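4.2 Collecting the demonstrations

Most of the term went on this part, and I'd underestimated it badly when I wrote the plan in February. The plan said something like "record demonstrations, train policy, evaluate", with a single row in the chart for each. The first row ended up eating into the other two, and a fair bit of the student club's goodwill along with it.

We're a small student robotics club and the project was our entry for the Bridetti challenge, which asks teams to show a two-armed task learned from human demonstrations. You can choose the task yourself. We picked dispensing, mostly because two of us were already keen on it and because it needs both hands to do different things at the same time. One side has to steady something while the other does the fiddly bit, and if you leave either one out the task falls over (sometimes literally). I liked that. A lot of the two-handed tasks I'd read about were one-handed tasks with a spare arm standing by.

We used hand-held grippers to record, one per hand. The alternative was driving the real arms by remote control, and we did try that for a week on the Danomex arms in the teaching lab. It was slow, it was tiring and we kept losing our booking to the second years. With the hand-held pair you just pick them up and do the job, and the recording software we'd inherited from the Shevchuk project (more on that in section 4.4) took care of lining up the streams from both sides. After one Saturday of practice, everybody in the club could get through an attempt without swearing.

The setup changed less than I expected over the term. We had one table with a pale wood-grain top, and apart from shifting it once for a careers fair we left it alone. Figure 3 has a close view over one gripper's fingers and a wider one with both grippers held at the table.

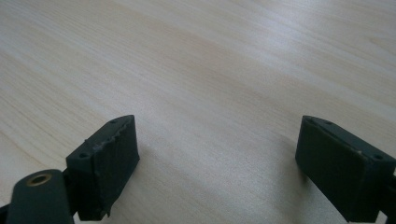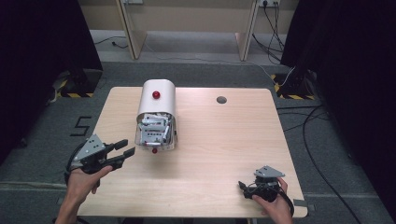 Figure 3. Demonstration recording. First panel: gripper fingers open over the table top. Second panel: an operator holding both hand-held grippers, with the dispenser lying on its side.

We split the recording into four blocks, and I'll go through them briefly since the blocks come back in the results.

The first block was free practice and we threw nearly all of it away. People moved too quickly, for one thing. When you've got a gripper in your hand it feels like a slightly clumsy extension of your own fingers, so you move at the speed you'd normally move, and then the real arm can't keep up when you ask it to copy you. We put a metronome on somebody's phone, which helped a bit and annoyed the people in the next room a lot. What helped more was getting each new operator to watch one replay on the real arm before they recorded anything. Once you've seen the arm trying to copy your own hurried wrist flick you slow down of your own accord.

The second block was the main one, with a fixed starting layout and a short written script. I wrote the script and then rewrote it twice. My first version told people exactly where to put each hand at each stage, and the recordings came out stiff and oddly hesitant, with long pauses where you could practically hear someone remembering the next line. The final version gave the start, the goal and one rule, that neither gripper should cross over the other. Everything else was up to the operator.

The third block varied the layout. We moved the starting position and turned things by different amounts, using a sheet of random positions so that we didn't drift back to our favourites. I'd recommend the sheet to any club doing this. Before we had it I was quite sure I was mixing things up nicely, and when I plotted my own sessions afterwards they all sat in one neat little clump near the front of the table.

The fourth block was recoveries. An operator would start from a deliberately bad grasp, or from halfway through an attempt that had gone wrong, and put things right. These were dull to record and I had to bribe people with biscuits, but they made more difference to the final policy than anything else we did, as section 5 shows.

By the end we'd kept 3000 attempts out of the 4000 we recorded. That sounds wasteful, and some of it was. A good share of the rejected ones came from the practice block, which I've already grumbled about. The rest were mostly tracking dropouts, where the software lost the position of one gripper for a moment and then guessed. Those are nasty because the attempt itself looks fine when you watch the video back. We only spotted them by plotting the speed of each gripper and looking for spikes no human wrist could manage. I wish we'd set that check up in the first week – we'd have caught the problem while there was still time to do something about the room.

A word on the two sides. I'd assumed that the left and right recordings would be equally good, and they weren't. Nearly all of us are right-handed, and the left-hand paths were noticeably wobblier, particularly in the last bit before contact. We talked about smoothing them and decided against it. The wobble carried some useful information (people slow down and feel their way in when they're unsure), and when we tried a smoothed version on a small subset the policy became more confident and less accurate, a combination I've since noticed in myself during vivas. So the left-hand data went in as recorded, with no filtering beyond what the recording software does by default.

We also had a long argument about how many operators to use. One camp wanted our two best people to record everything so the data would be tidy. The other camp, me included, thought the policy should see several styles. In the end exams settled it, as the two best people had theirs early, and the whole club had to pitch in. I can't claim that as a design decision. It did mean that we could compare a policy trained on a single operator with one trained on the mixed set, and the mixed one coped far better with the varied layouts. With the fixed layout there was hardly anything in it.

For testing we held back 300 attempts, spread evenly over the last three blocks, and nobody was allowed to train on them or even look at them until the policy was frozen. I kept them on a separate drive in my locker. That was probably over the top, but we'd been caught out the year before on the Badach entry, when part of the test set had crept into training through a badly named folder, and our lovely results fell apart on the day in front of the judges. I didn't fancy a repeat.

Two things I'd change. The first is the notes. We wrote them by hand on paper after each session, and by the end of term half of them said things like "left bit odd again", which is no use at all two months later. A short form with fixed choices would have done the job and taken less time. The second is session length. We booked two-hour slots because that was how the room came, and the final half hour of a slot was reliably the worst. When I sorted the rejected attempts by time within the session the rise towards the end was clear enough that I'd now stop everyone at ninety minutes and send them off for a cup of tea.

Section 4.3 covers how the kept attempts were cut into training segments. The cutting itself was automatic, but choosing where one attempt ended and the next began took more judgement than I'd have liked, and I'll say which choices I'm still unsure of.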